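Jerkeo pauses laundry robot after grippers fail to let go

Jerkeo has stopped the home trial of its laundry robot, the Wusen, after the machine several times kept hold of a piece of clothing when it should have released it. The company informed the participating households in May and asked them to leave the robot switched off until they receive a new software version.

According to a notice that the company sent to the households, there were 14 reports of the same fault. In most of them the robot picked up a garment, made the folding movement and then moved its arm back with the cloth still between the fingers. The result was usually a pulled sleeve or a pile of clothes on the floor. In one home the arm dragged a blanket from a chair and a glass lamp that was standing on it fell and broke. There are no injuries reported.

"The force of the fingers is low and a person can pull them open by hand," said Maarten Meijer, who is responsible for product safety at Jerkeo. "But a robot that moves away while it is still holding something is a safety matter for us. We do not want to wait until it is holding a curtain, or the sleeve of a person."

The first suspicion was a mechanical problem. The fingers of the Wusen are supplied by Boersma, and the trial robots were fitted this spring with a new type of pad, which is a little softer than the old one. Boersma took back three sets of fingers and tested them for 500 hours of opening and closing. The supplier found normal wear on the pads and no defect in the motor or the screws.

The cause was found in the training material. The robot learns its movements from recordings of people who do housework with a hand-held gripper, mostly in their own bedrooms and living rooms. Each recording has two parts, the video and a measurement of how far the fingers are open. In a part of the recordings the measurement was behind the video by almost half a second.
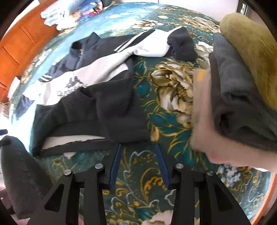
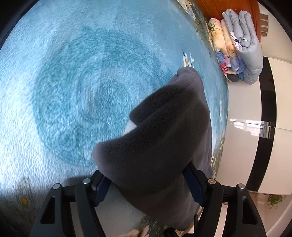 Household work with a hand-held gripper. In the first picture a track jacket lies on the bed, in the second the fingers hold a dark gray fleece cloth.

Half a second does not sound like much. When a person puts down a cup, the hand often waits a moment, and the delay disappears in that pause. With clothes it is different. People who fold laundry release the fabric and move the hand away in one quick movement. In the faulty recordings the hand is already leaving while the measurement says that the fingers are still closed, and this is what the robot learned to do.

Of the 2416 recordings in the laundry set, 553 had the delay. All of them were made after an update of the gripper software last winter, which changed the way the two signals were saved when the memory card was nearly full.

"We had a check for missing measurements and a check for broken video files, and these recordings passed both," said Youssra Lahlou, who leads the recording work at the company's office in Jernitz. "Both parts were complete. We did not compare them with each other after the update, and that was our mistake."

Lahlou said her team discovered the delay by looking at thick fabrics. With a thin shirt it is hard to see on the video at which moment the fingers open. With fleece or a heavy jacket the cloth drops visibly from the pads, and in the faulty recordings it was falling while the gripper was still registered as closed.

The households who made the recordings did nothing wrong, she added, and they will be paid in full also for the ones that cannot be used. Jerkeo first tried to repair the material by moving the measurement forward, but the delay was not equal in every recording, and the 553 have now been removed from the set. A number of folding tasks will be recorded again.

The new software version will also contain a second protection. When the arm feels resistance after it should have opened the fingers, it must stop and try to open them again before it continues. Meijer said this function was planned for a later version and has been brought forward. He could not say how many garments the robot would still drop or crease because of the extra stop, as the tests are not finished.

Participants who found damage to clothes or furniture can report this through the trial page of the company. Jerkeo asks them to keep the damaged item and, if possible, to note the time at which it happened, so that it can be compared with the log of the robot. The robot should be parked with the arm down and the fingers empty. If a garment is still caught, the power must be switched off first, and after that the fingers can be opened slowly by hand.

The company did not give a date for the restart of the trial. Households who prefer to leave it can have the robot collected without costs.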